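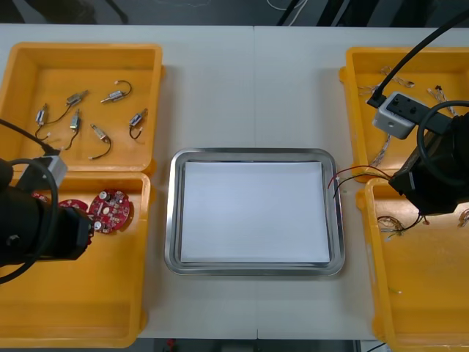 Anglers on the lower beats at Nerkbridge say the grayling have been slow to show this autumn, and one regular reported that he had fished the stretch below the weir three Saturdays running for a single fish. Others have done better higher up, where the river is narrower and the water has carried less colour after the rain.

The Nimgate Angling Club, which holds the rights on both banks from the road bridge to Rundham Mill, has now confirmed its arrangements for the winter season. Grayling fishing stays open on all beats except the Mill Pool, which will be rested until the spring. The pool was low for most of August and the club wants to leave the fish there alone.

Day tickets will be limited to 3 per beat. Members may bring one guest, who must fish the same beat as the member and share the same return slip. Slips go in the box by the lower car park, as before. The box at the mill has been taken away after the post it stood on rotted through.

All grayling over 28 cm must go back. Smaller fish should go back as well where possible, although the club has stopped short of making it a rule. Trotting with maggot or worm is allowed on the beats below the bridge. Upstream of the bridge it is fly only, with no more than 2 flies on the leader. Barbless hooks are required everywhere.

Work on the bank at Mousavi's Meadow is due to begin before Christmas. About 50 metres of the left bank has slipped since last winter, taking the path and one of the stiles with it. Willow stakes will be driven in along the foot of the slope and the fence moved back from the edge. Anglers can still reach the upper beats by the farm track, but gates must be shut and cars left on the hard standing by the barn. Dogs are not allowed on the track while sheep are in the field.

Anyone catching a tagged fish is asked to write the tag number on the return slip and leave the tag in place. Tickets are on sale from the tackle shop in Rundham, which opens at 8am and closes for lunch on Saturday. Prices are the same as last year.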